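Okay, so I finally went to the June open house at Watier Hall, and I have thoughts! I've lived in Ingate long enough to have paid a fair number of parking tickets in that building, but I had never been past the cashier's window. Fatima Etim talked me into it. She goes every year and she has a system, and the system is that you skip the lobby displays, go straight up the back stairs, and get your name on the list for the protocol office before everybody else figures out that it's the good one.

She was right. By the time the tour groups were forming up by the elevators we already had our stickers.

## The protocol office

I had no idea our city even had a protocol office. I thought that was a thing for countries. But if a mayor from somewhere else comes to visit, or a governor, or an ambassador who happens to be opening a trade show down the road, somebody has to decide who meets them at the door, who rides in which car, and which flag goes on which side. In Ingate that somebody is Oluwatosin Iyamu, plus a desk full of ring binders and one very loud printer.

She gave the tour herself, and she was great. Dry as toast. The first thing she did was hand us a seating chart from an old luncheon with the names blacked out and ask us what was wrong with it. We all stared. A man in a bike helmet guessed that there weren't enough chairs. The answer was that the guest of honor had been put next to the person who was suing his city. It got caught the night before, when the place cards had already been printed.

Most of what goes wrong, she told us, is about numbers. The host says "come, and bring a guest." The office on the other end hears "come, and bring your staff." Then a van pulls up with a deputy, a deputy's deputy, a photographer and somebody's brother-in-law, and there is no polite way to send them away. So these days the invitation letters spell it out in the first paragraph: the seat is for the named person and 2 others, no substitutes without a phone call. She read us one and it was so polite it took me a second to notice how firm it was.

Someone asked about memorial services, which I was curious about too. It's the hardest thing they do, she said, because it all happens in a few days and you can't really negotiate with a grieving family about who gets the second row. When the former mayor passed, they had requests from three neighboring councils, a state senator, two unions and a marching band. The family wanted it small. The office's whole job that week was writing nice letters that said no. The band did get to play in the end, outside on the steps, and she said people still bring it up with her at the supermarket.

I could have stayed in there all afternoon. There was a shelf of gifts from visitors too (a lot of plates, so many plates) and a rule sheet taped next to it on what officials can keep. Basically nothing. You can eat the chocolates if you share them.

## The council chamber

After that we went down to the council chamber, which is where most of the crowd was. It seats 585 if you open the gallery, and the guide, Chukwuemeka Ezeani from the clerk's office, said he has seen the gallery opened for budget night and for the argument over the dog park and for pretty much nothing else.

You're allowed to sit in the council members' chairs at the open house. They are not comfortable! I expected big squashy leather things, and instead you get something like an airport. Fatima thinks that's on purpose, to keep the meetings short, and if so it isn't working.

They ran a pretend meeting, with visitors as council members and a real agenda item left over from the spring (whether to extend the Magsi bus route out to the clinic). I got to be the member for my own ward, which made me far more nervous than it should have. I learned that you can't just talk. You press the button, your light comes on, and you wait for the chair to say your ward, and by then the point you wanted to make has gone stale or been made by a ten-year-old. The ten-year-old was excellent, by the way. She wanted to know who would be on the bus at night and whether the driver would be lonely. Her motion to study the question passed.

In real life the route extension is still sitting there, if you're wondering. Chukwuemeka wouldn't be drawn on when it comes back. "It's on a list" was as far as he'd go.

The sound system came in for a lot of grumbling from the people behind me, and I have to agree with them. It's a Validetti setup, pretty new, and up front it's crisp and lovely. In the gallery it sounds like someone talking into a pillow. If you're planning on going to a real meeting, sit downstairs on the left.

## The records room, and lunch

The records room is in the basement and it's cold, bring a sweater. Adebayo Obi runs it. He had pulled out some of the old guest books, the kind visitors sign when they come to see the mayor, and laid them open on foam wedges. You could look but not touch. My favorite entry was from a delegation that had clearly come a long way and written one word, "Windy."

He also had a folder of invitations the city had received and turned down over the years, and the drafts of the replies with all the crossings-out. One of them went through 2 whole pages of edits to end up as "The Mayor regrets." I loved that. I asked if I could take a photo for this write-up and he said he'd rather I didn't, as there were home addresses in some of them. Fair enough.

Lunch was a bit of a letdown, I'm sorry to say. The cafeteria was doing a special for the day and had run out of it by noon, so I had a cheese roll on the front steps and ended up talking to a retired bus inspector who had opinions about the Magsi route. He thinks it should go the other way around the hill. He drew it for me on a napkin and you know what, I think he might be onto something.

## What I'd do differently

Go early, go up the back stairs, and don't spend your whole morning in the lobby. The lobby had recycling leaflets, a spinning wheel with prizes, and a long line for face painting. If you have small kids that's probably your day sorted. If you don't, walk on by.

I'd also pick one or the other out of the mayor's office and the protocol tour, as they overlap. We missed the mayor's office completely and I heard mixed reports. Ifeoma Onuoha from our group did that one instead and said it was mostly standing in a hallway, then a quick look at a desk, though she did get to ask about the letter she wrote in the winter about the streetlights on her block. An aide wrote down her name. We'll see!

Parking is free for the open house but only in the rear lot, and the sign for it is facing the wrong way, so keep going even when you're sure you've missed it. The elevators are slow. The restrooms on the second floor are much nicer than the ones on the first.

One more gripe and then I'm done. They had comment cards at the exit but the box was already so full that mine wouldn't go in. I left it on top. It said that the protocol tour should run all day and that someone should fix the gallery speakers, and I put my phone number on it like an optimist.

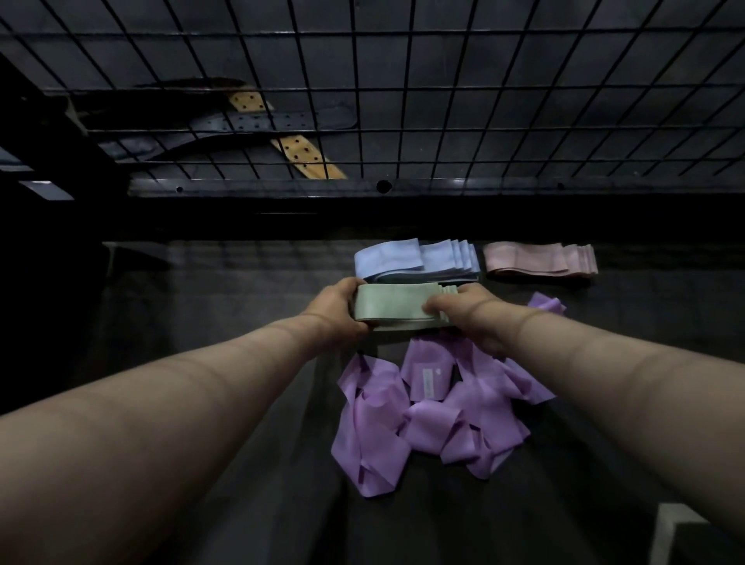
**Ingate Civic Club - Visits & Outings**

Members who want to come along to a regular council meeting can sign up on the sheet by the coffee urn or just tell Ifeoma. We usually meet at the side door at 6:30 p.m. and go for pie afterward if it doesn't run too late. Fatima already has the seats on the left picked out.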